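Home help > Laundry and clothes > Drying indoors

Where do you put everything while the washing is being sorted?
Asked 26 Oct 2022

We moved into a flat with no utility room, so all our laundry happens in the main room now, in between the sofa and the toys. The floor is marble, lovely in summer and freezing the rest of the year, and nothing dries on its own once the heating's off. I've got a black metal rack, a white table that gets used for folding, and a pile of plastic hangers (the Grustik ones, they came in a bag with no label). My trouble is the in-between stage. Things come off the hangers and land on the table, or over the arm of the sofa, and then I can't remember what's been done and what hasn't.
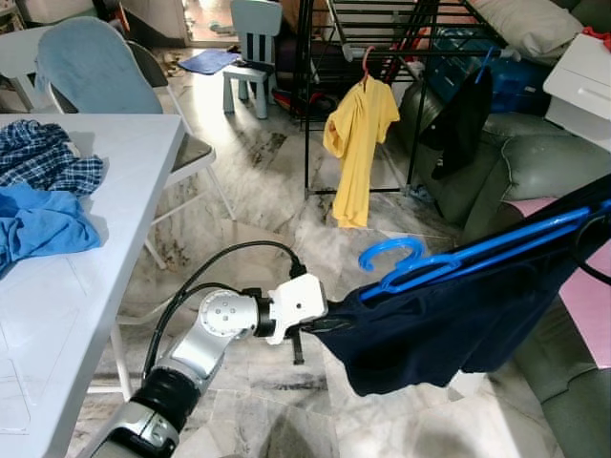
Caren: do you take the hangers off first or the clothes off the rack first? I used to do it one shirt at a time and it took me all evening. Now everything comes off the rack still on its hanger, goes on the sofa, and the hangers come out in one go. Much quicker!

I should add that it's mostly t-shirts and checked shirts, plus a few dark things that show every bit of fluff. The kids' stuff is easy, it can go in a drawer in any old state. It's the shirts I mind about, and I'm not ironing them if I can help it.
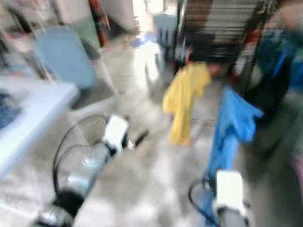 Shirts want folding the minute they're off the rack, in my experience, while the yellow and blue things can wait till you've had a cup of tea. Do up the top button and the third one down, lay it face down, sleeves in, then fold up from the bottom. If your table is small, only have one shirt on it at a time. I do up to 8 in an evening and then I've had enough.

Second answer

Get a bigger basket. Sorted.

Third answer

I'd go the other way and get a second table. Ours is a folding one from Brullero and it lives behind the door until December, when the family descends and it gets used for food instead. Unfolded clothes stay in a round basket on a chair so I'm not bending down, the shirts go on the table, and finished piles go straight to the bedrooms. Don't let them sit, they only get knocked over. If you have toys on the floor like we do, shove them to one side before you start, you can't see your feet over an armful of washing!

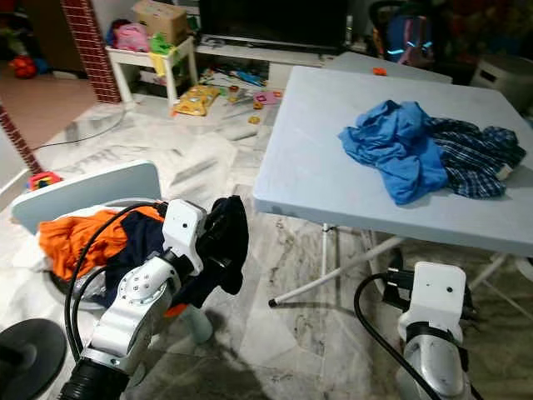

Checked shirt and blue shirt on the table, the rest still round the chair.

Comment from the asker: thanks, trying the chair idea tonight. The bigger basket won't fit through the bathroom door, I've measured.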